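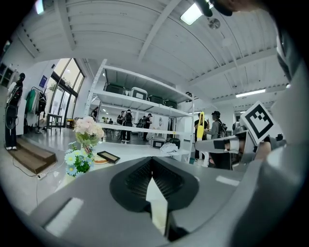

Figure 4. Two handheld grippers seen from the wrist camera of the first one. The marker card stands upright on the second gripper.

Section 4: Setting Up a Pair of Handheld Grippers

Welcome to the fun part! If you have worked through Sections 1 to 3, you have two Skirnari grippers assembled, charged and paired with the Plekport hub. In this section you'll get them working together as a matched pair, so that the hub knows where each hand is in relation to the other. A first setup takes most people a coffee and a half. After that it goes quickly, and there's a real thrill in seeing both hands pop up on the screen and move with you for the first time.

What you need

Both grippers, with batteries charged
The Plekport hub and its power supply
Two marker cards from the accessory pouch
The lens cloth (please don't use a paper towel, it will scratch the dome)
A partner for steps 9 through 14

4.1 Choosing a spot

The wrist cameras have a very wide view. They see the fingers, the other gripper, the ceiling and a good part of the room, all at once. We love this about them. A busy room full of shelves, flowers, coat racks and people gives the tracker far more to hold on to than a bare white wall does, so don't tidy up on our account.

1. Pick a place where you can stand and swing both arms without hitting furniture.

2. Turn on the overhead lights. Daylight from windows is welcome too, but stand so that the sun doesn't shine straight into either lens.

3. Put the hub on a steady surface and plug it in. Wait for the steady green light.

CAUTION: Run the hub cable along a wall or under a cable cover. You'll be watching the screen and your hands during this procedure, and your feet will be on their own.

NOTE: Ceiling lamps in view of the camera are fine. If the picture flickers or shows rolling bands, open Camera, then Room Light, and switch between the two settings until the bands go away.

4.2 Checking the fingers

Each finger carries a strip of ribbed grip material on its inner face. It does a wonderful job, and it picks up lint like you wouldn't believe.

4. Switch the gripper off. Open the fingers all the way with the thumb lever.

5. Wipe the ribs along their length with a damp cloth, then let them dry.

6. Press along each strip with a fingertip. It should feel firmly seated from end to end. If an edge lifts, replace the strip now (see Section 7.2) and come back here.

7. Close the fingers slowly and let them open again. Do this four times. The motion should be smooth with no click or scrape.

CAUTION: Keep fingertips out of the slot while the gripper is powered. The return spring is stronger than it looks.

4.3 Fitting the marker cards

The card tells each camera where the other gripper is. It has to stay flat, clean and upright, and it must not wobble.

8. Slide the card into its holder with the black square pattern facing outward. Push until it clicks. The card should stand up straight on the gripper.

9. Have your partner hold the second gripper at chest height, facing you, with one hand behind the card and clear of the pattern.

10. Hold the first gripper at the same height and look at its camera view on the hub screen. You are after something close to Figure 4: your own gripper large in the lower part of the picture, and the other one reaching in from the side with its whole pattern showing.

11. Tip the second gripper gently left and right. The outline drawn around the pattern on the screen should follow without jumping. When it does, swap roles and check the other camera the same way.

TIP: Glare is the usual troublemaker. If the outline blinks on and off, tilt the card a little away from the nearest lamp and watch it settle down. Very satisfying!

NOTE: Never laminate a card or cover it with clear tape. If a card is bent or scuffed, use a fresh one. The reorder number for a pack is 2885.

4.4 Pairing the two views

12. On the hub, open Pair, then New Pair. Both camera views appear side by side.

13. Stand facing your partner and press Start. Move both grippers slowly through big, lazy figure eights, keeping each card in the other camera's view as much as you can. The counter at the bottom climbs as the hub collects good matches.

14. Keep going until the counter reaches 300. The hub chimes and stops by itself. Longer runs are welcome if you choose Extended, but we have rarely seen them change the result.

15. Read the match score. Green means you're done. Yellow means the pair will work, though fine two-handed tasks such as folding may look a bit off in playback. Red means start again from step 12.

16. Save the pair under a name you'll recognize later. Naomi Muli on our bench team names hers after soups, and we can confirm that Lentil and Borscht are much easier to tell apart than Test1 and Test1b.

NOTE: People walking through the room during pairing do no harm. Someone stepping between the two grippers does, and you'll see the counter pause until they've moved on.

4.5 If something goes wrong

The counter doesn't move.
One of the cards is out of view or backward. Check both, and wipe both lenses.

Code 343 appears on the hub.
The two grippers are running different software versions. Dock both, choose Update All, and leave them alone until both lights turn green. Your saved pairs are kept.

One view is soft or milky.
Almost always a fingerprint. Breathe lightly on the lens and wipe from the center outward with the lens cloth.

The outline is steady but sits beside the pattern.
The wrong card size is selected. Open Pair, then Card, and pick the size printed on the back of your card.

The score was green last month and is yellow today.
Look at the card holders. A knock against a table edge can shift one by a hair. Loosen the screw, seat the holder against its stop, tighten it and pair again.

4.6 Looking after the pair

Keep the two grippers together as a set, cards fitted, in the foam tray they came in. Wipe the lenses before every session and the ribbed strips at the end of the day. Pair again whenever a card, a holder or a finger has been replaced, or after a drop, even a small one. The saved pair otherwise stays good through battery changes and restarts.

CAUTION: Don't carry a gripper by its marker card. The holder is made to break away under load, and spare holders are sold only in sets.

Written by Melati Santoso and Tumaini Mbwambo. Steps checked by Jeptoo Kimaro. This section was revised in July to add the Extended option and the lens-wiping advice in 4.5.

Continue to Section 5: Recording Your First Two-Handed Task.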